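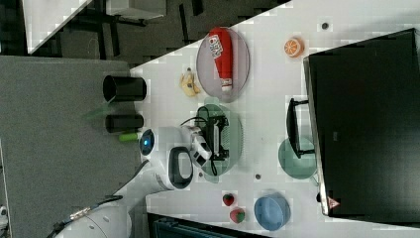

Chapter 3: When the Arm Moves In

I was 14 weeks into my job at Istodgate when the first robot arm showed up, and I'll admit I sulked. I liked my table. I knew where every plate and bowl went! 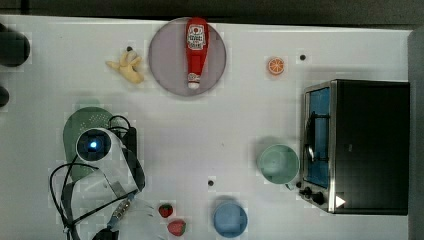 What changed first was the talking. We used to chat while we cleared and sorted, and now one of us had to watch the arm – and stop it if it got stuck. My friends at Gasport had the same gripe.

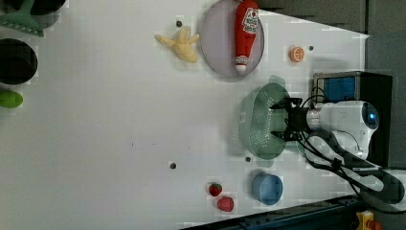 By April my boss had me writing the task lists, a thing I'd never been asked to do (or paid for, at first). Keep both halves of that in mind as you read. 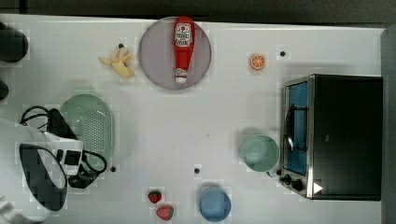 We'll start with the small stuff: who sets up the table, who gets called over, and who gets the raise.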